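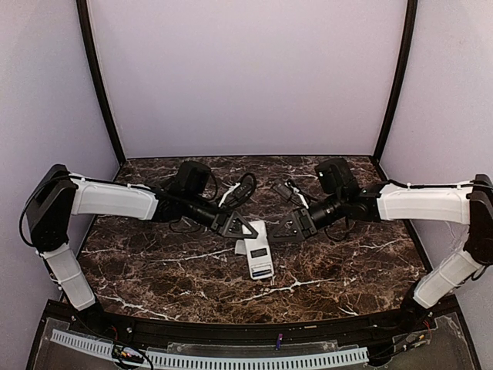

Course Handout 5: Stone and Stone-Effect Surfaces
Interior Materials, Part One
Nakthorpe College of Building and Design
Course tutor: Loretta Nakamura

Purpose of this handout

This handout supports the fifth lecture of the course and should be read before the practical session. It covers the main kinds of patterned stone used indoors, the manufactured surfaces that copy them, and the points a designer is expected to settle before an order is placed. Students who missed the November lecture on timber will find that some of the terms used for grain and figure return here with a slightly different meaning.

1. What is meant by marble

In geology, marble is limestone or dolomite that has been changed by heat and pressure until its minerals have recrystallised. In the stone trade the word is used more loosely and may be given to any limestone that will take a polish. Many of the brown stones sold as marble are, strictly speaking, limestones. The difference matters less for appearance than for the written specification, where the supplier's trade name should always be followed by the type of stone and the quarry or region of origin.

Pure marble is white. Colour comes from other minerals present in the rock. Iron oxides give reds, yellows and many of the browns; carbon-bearing matter gives greys and blacks; serpentine gives green. Veins form where cracks in the rock have been filled by later mineral growth, very often calcite, and this accounts for the pale lines found in darker stones. A vein may be as strong as the stone around it or a good deal weaker. The only safe course is to inspect the slab itself.

2. Describing pattern

Students are asked to use the following terms in their written work.

Ground: the main colour or mixture of colours behind the veins.
Mottling: patches of differing tone within the ground, without a clear direction.
Veining: lines of contrasting colour, described by width, direction and whether they branch.
Movement: the overall sense of direction across a slab.

A description such as "dark with white bits" will not receive marks. A good entry names the ground first, then the veining, then the movement, and says how large the sample was. Small samples mislead. A piece the size of a hand may show no vein at all, while the full slab is crossed by several.

3. Manufactured surfaces

Three groups are dealt with in this course: printed laminates, engineered stone and porcelain panels. In a laminate, the pattern is a printed paper layer sealed under clear resin. The print repeats, and on a long worktop the repeat may become noticeable. Engineered stone is made from crushed mineral bound with resin, and is less porous than marble. Porcelain panels are fired at high temperature and resist heat well, although their edges can chip if handled carelessly.

Marble itself is marked by acids. Lemon juice, vinegar and some bathroom cleaners will etch a polished face, leaving a dull patch which sealing does not prevent. Clients should be told this in writing before they choose.

4. Dark surfaces in use

A dark polished top shows dust, crumbs and water marks more readily than a mid-toned one. It also reflects fittings placed above it – a point often missed when lighting is chosen from a plan. A honed finish reduces reflection but may show finger marks. Where the walls are pale, the far edge of a dark top becomes a strong line, and any unevenness in the joint will be easily seen. The joint should be scribed to the wall and sealed in a colour agreed beforehand.

5. Worked example

The Sandhu showroom in Rusness required a counter 1430 mm long and 400 mm deep, with a thickness of 40 mm at the visible edge. The designer proposed a thinner slab with a mitred front, which gave the required edge at a lower weight. The slab was turned so that its longest vein ran away from the mitre. Students should sketch this arrangement in section and mark the position of the supports.

Preparation for the practical session

The session will be held in the Cevham Workshop on Saturday, December 4, 2021. Students should bring a steel rule, a soft pencil and the completed sketch from section 5. Closed shoes must be worn. Slabs may not be lifted or turned without a member of staff present.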